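3.2 Setting up and looking after the Wistgate cell

Most of what we learned about running two arms over one table came from keeping a single cell healthy for a long stretch. We call it the Wistgate cell, after the building it sits in, and it has been a real pleasure to work with! The same two arms, the same grippers and the same table were used for every result in Section 4, and over the study the cell completed 3168 logged pick-and-place cycles.

The arms are mounted at opposite sides of the table and reach inward, so their work areas overlap in the middle third. Each carries a parallel gripper with a small camera at the wrist, and a third camera looks over the whole table from above and behind. We spent more time on the table than we had planned. A bare top gave us bright patches in the overview camera whenever the ceiling lights were on, and covering it in black cloth solved this in an afternoon. The cloth brought its own problem (it creeps, a few millimeters at a time, toward whichever arm is busier), so the operator now pulls it square at the start of each shift and presses out any fold that runs through the overlap area. Small folds elsewhere are left alone. We found no effect from them on grasp success.

The wall behind the table is painted and unmarked by any target. We had expected to need printed markers on it for calibration, and were delighted to find that the Kamata routine works well from the fixed fittings on the table edge. It takes 16 arm poses per side. We run it after any work on a wrist, after any change of fingertip pads, and in any case every 414 cycles. That interval was chosen from the drift we measured during the July trial, when the wrist cameras were still held by the older clips.

Fingertip pads deserve more attention than they usually get in papers like this one. Ours are flat and black, and they wear first at the inner corner, where they meet thin parts such as rods and cable loops. A pad worn there will still lift a box by its wall perfectly well but will let a tape roll turn in the grip, and this is easy to mistake for a planning error. We lost some 349 cycles to exactly that mistake before anyone took the pads off and looked at them. The check is now simple: close the gripper on a feeler strip, pull, and note the side on which the strip slides first. Both pads on a gripper are changed together, and the finger bolts are tightened again at the same time.

Cables are the other regular job. The wrist lead needs enough slack for a full turn of the last joint and not much more. Too long a loop drags on the cloth and has twice nudged a light object out of position. Transtead, the logging tool we use, marks any cycle in which an object moves before contact, and a cluster of such marks is our cue to retie the lead.

Objects are laid out by hand from a Rudau layout card. The larger ones, a rack and an open cardboard container, stand side by side in the middle. The small items go along the wall, and the tape rolls are the ones that move most between layouts. Before the first cycle the operator opens all three camera feeds and compares them with the card. Figure 3 gives two wrist views and two overviews of this arrangement.

Figure 3. The cell as its cameras see it. (a) Wrist view with the gripper open over the edge of the cardboard container, glue gun near the wall. (b) Overview with two rolls of tape lying on the cloth. (c) Overview with one roll on the rack and a black roll on the cloth. (d) Wrist view across the rack.

(a) 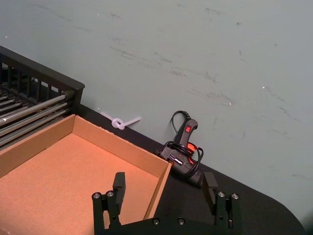

(b) 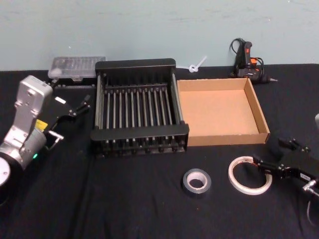

(c)

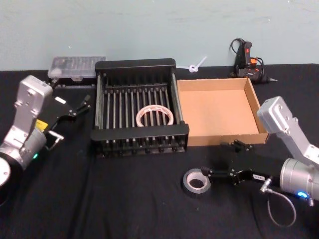

(d)

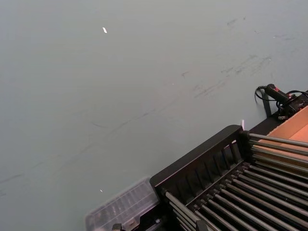 3.3 Restart after a stop

A protective stop leaves both arms where they are, with the grippers holding their last commanded width. The operator first clears the overlap area by jogging one arm at a time, starting with the arm that is higher, and then reopens the camera feeds. If the objects still match the layout card, the cycle is resumed from its last logged step. If they don't, the cycle is dropped and the table is laid out again from the card. We do not count dropped cycles in any of the success rates reported below.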